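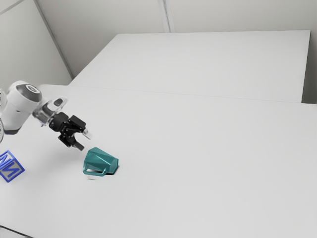

December 29, 2025

I have been baking with rye since the first cold week of November and I am completely hooked, so this is going to be a long one (sorry, and also not sorry, because I love this stuff!).

It started with a bag of dark rye flour from Uleck, the little mill store out past the feed lot. I went in for plain bread flour, they were out, and I came home with rye because I didn't want to leave with nothing. My first loaf was a brick. I mean it, I could have propped the garage door open with it. But the smell while it was in the oven was so good, kind of malty and sour and a bit like raisins, that I mixed up another dough the same night.

What I had wrong was treating it like wheat. I was kneading and kneading and waiting for it to go smooth and stretchy, and rye just doesn't do that. It stays a paste. You stir it with a wet spoon, scrape it into a greased pan, smooth the top with wet fingers and leave it alone. Once I quit fighting it the whole thing got so much easier, and my kitchen counter stopped looking like somebody had been laying tile.

The loaf I make most now is 70 percent rye, with the rest strong white flour. I build the starter up the night before, and by breakfast it has gone domed and full of little holes and smells like green apples. Then salt, warm water, a big spoonful of molasses and a handful of caraway. The caraway is up to you. My family is split on it and I have been making two small pans, one with and one without, which keeps the peace.

My old scale quit on me halfway through a batch, so I borrowed one that reads to the gram and now I can't go back. The last loaf weighed 761 grams out of the oven, and I wrote that on the fridge as if it meant something. It was a really good loaf, though!

The hardest part is waiting. Cut it the same day and the middle is gummy and sticks to the knife. Wrap it in a towel, give it a full day (two if you can stand it) and it slices thin and clean. Toasted with salty butter it's the best thing I've eaten all winter, and it was still good after 4 days, when the end piece went into a bowl of split pea soup.

Next up I want to try the Escobedo loaf, the seeded one they sell by the half at the co-op. It has sunflower and flax for sure and something else I can't place, maybe a little coffee? I bought another half yesterday strictly for research and there's a slice left. If you've tried making one like it, leave me a comment and tell me how long you soak your seeds. Mine keep coming out crunchy.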